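Newsletter - Wed 12 October

FELGATE EXCHANGE: WHO'S GOING, WHO'S COMING

Quick one this time, I'm writing between meetings. The spring exchange is on. We have the letter from Carvalho, signed, and the dates are the first two weeks of April. Host families needed at this end, see further down.

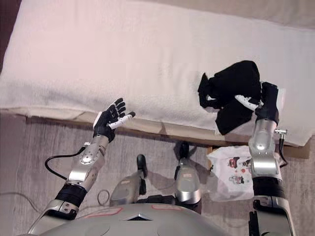
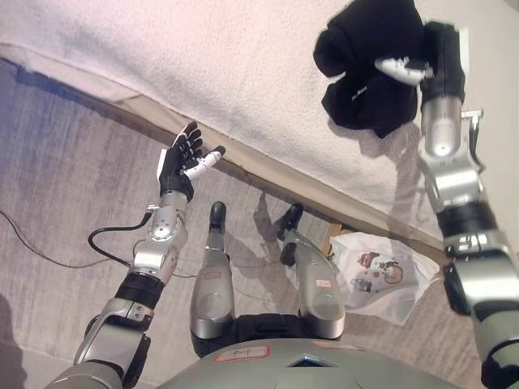

Pale blanket on the bed, grey carpet on the floor.

Where we've got to

Group going out from Mirnstead is full. Waiting list open though - people do drop out, usually over exams or a new job, so put your name down if you're keen. Same age range as last year.

Abdelilah Abdel Rahman is leading again. He did the last trip and still wants to go back, so that's a good sign. Hậu Hồ is second leader, first time abroad with us but has run the Givgate youth forum for ages and knows half the group allready.

At the Carvalho end it's Salvador Brandão for placements and Valter Vilela for anything to do with housing. Please don't ring Valter about placements. He's very polite about it but he has asked me twice.

Placements

Mornings only. Choices so far are the reading club, the river clean-up and the community kitchen. The radio station has said maybe. Afternoons are language class, then free time. Weekend in the middle is with host families.

Return visit

They come to us straight after. 2 weeks, same pattern, mornings at Givgate and the Mirnstead food bank. We need beds. Spare room, decent breakfast, a lift to the bus if you're out past the ring road. You don't need any Portuguese. You do need a background check for every adult in the house and these take a while, so start now please.

Hosts get 80 pounds a week towards food. Not a fortune, I know.

Money

Cost per person is 700 pounds, flights included. Bursaries cover up to half, form is on the noticeboard at Givgate or ask me. Deposit is 49 pounds and we can't give it back once the tickets are booked. Pay in instalments if thats easier, several people are.

Passports

Check yours tonight. Last time one of the group found theirs was out of date with nine days to go. Abdelilah would like not to do that again.

Evening talk

Custódio Barros is over from Carvalho next month and will do a short talk on the kitchen project, with slides. Felgate hall, upstairs room, doors at seven. Families welcome, bring questions. Tea and something to eat after - if you can bake, tell Hậu.

Host forms back to the Felgate office by the end of the month, please.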